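Demonstration collection (robotics)

Demonstration collection is the recording of tasks carried out by a robot under human control, so that a learning system can later be trained to perform the same tasks. Each recording, called an episode, pairs camera views with the positions of the arm and gripper from the start of a task to its end. The practice is common in household and service robotics, where cloth and other soft objects are hard to describe by fixed rules.

Methods

In most programs an operator guides the robot remotely and repeats a task many times with small changes. The Wosside protocol, written for laundry work, divides the job into 13 named tasks, among them opening a door, reaching into a drum and moving items to a basket. Episodes are limited to 60 seconds. Operators are told to vary the starting position of the arm and the placement of the clothing between episodes.
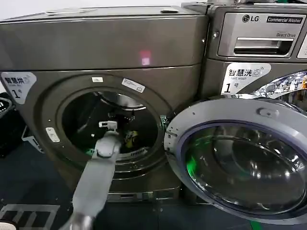
Front-loading machines present particular difficulties. A drum is dark inside, its metal wall produces uneven highlights, and the gripper often hides the object it is meant to grasp. An open door also takes up space in which the arm might otherwise move. For these reasons the protocol calls for a larger share of episodes on reaching and grasping than on any other task.

Review and labeling

Recordings are reviewed before use. A reviewer marks the start and end of the task, adds a short written instruction and records the outcome. Failed attempts are kept under a separate label – they may be used to train a system to recognize errors – while episodes with missing camera data are removed.

Collections

The Skastden collection contains 1009 laundry episodes, of which 1000 are released for training and nine are held back for checking file formats. Jaledard, a later collection, uses the same labels but adds folding. The Poduval tools convert episodes from either collection into a shared format.

See also: Imitation learning; Remote operation; Service robot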